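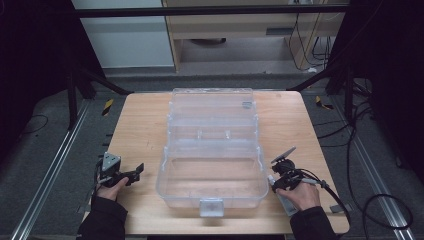
*A clear tackle-style box with the lid open and nothing in it yet.*

## Sorting the small stuff: tackle boxes at the bench

The Drummond workshop newsletter has had more mail about screws than about anything else this year, so this item is about where to put them.

Until last winter, our small parts lived in coffee cans, sandwich bags and one shoebox marked MISC. Craig Lamont went through the shoebox in December and found three kinds of wall anchor, a bicycle valve cap and a key. Everything in it had to be tipped out before you could find anything. We have been moving it all into clear storage boxes, the kind sold for fishing tackle, and most of the shelf is done.

The boxes we like have a lower compartment, a tray section with short dividers, and a lid that stays attached. Clear plastic matters more than we expected. With the old cans you had to read the label, and the label was usually wrong. With a clear box you can tell wood screws from washers while it's still on the shelf.

**Start with an empty box.** Skye MacKinnon tried it the other way, adding new parts to a box that was half full, and ended up doing the job twice. Take everything out, wipe the box, and leave it open on the table while you sort. Check the latch too. If it won't hold shut when the box is empty, it won't hold when the box is full of nails. Two of ours failed that check and are now used for pencils.

**Sort by job first and size second.** Picture hanging goes in one box, hinges and their screws in another, electrical bits in a third. Within a box, the short sections take the smallest pieces and the open compartment takes anything long. Elspeth Lindsay sorts strictly by size and says she finds things faster. Her boxes are on the upper shelf if you want to compare.

**Don't fill the sections to the top.** Small washers travel. If a section is level with its dividers, the contents will be in the next section by the time you've carried the box across the room. Half full is plenty. Anything we own more than 50 of goes in a jar, with a few kept in the box for daily use. 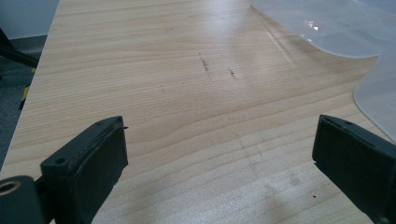
**Clear the table before you tip anything out.** A bare wood top is fine for sorting, but a small brass screw can be hard to pick out against the grain, especially late in the afternoon. An old white pillowcase laid flat solves that, and when you're finished you can gather the corners and pour the leftovers back. A baking sheet with a rim does the same job if you don't mind the noise. Please don't slide metal parts across the bare wood. The tops were refinished in the spring and we would like them to last.

**Label the end as well as the lid.** Once boxes are stacked you can't read the lids. Masking tape and a marker work well enough. Botond Gál printed a set of labels that look much better, and he will share the file with anyone who asks. Leave the front clear so the contents still show.

**Keep one box for strays.** There will be parts that don't belong to anything. Give them a single box and go through it when it's full. Whatever hasn't been claimed by then goes to the scrap bin. The shoebox got the way it was because it was never emptied, and we don't want to start another one.

A few notes from readers:

- Lewis Dalgleish lines the bottoms of his boxes with thin felt to stop the rattling. He says it collects sawdust and needs shaking out now and then.
- Several people asked about gluing the dividers in place. We would leave them alone, as it makes the box harder to clean.
- Batteries should not go in with loose screws. Keep them in their packaging or in a separate case.
- Oily parts should be wiped first. Oil clouds some plastics, and then you can't see what's inside.

We have 4 empty boxes left over from the last order. They are on the low shelf by the door and are free to anyone who will use them in the workshop. If you take one, write your name on the sheet so we know how many to buy next time. The next order will be for 12, and requests for a particular size can go on the same sheet.

The drill bits are next. They are currently in a drawer, and the drawer sticks. If you have a way of storing them that has worked for you, send it in and we'll print it in the next issue.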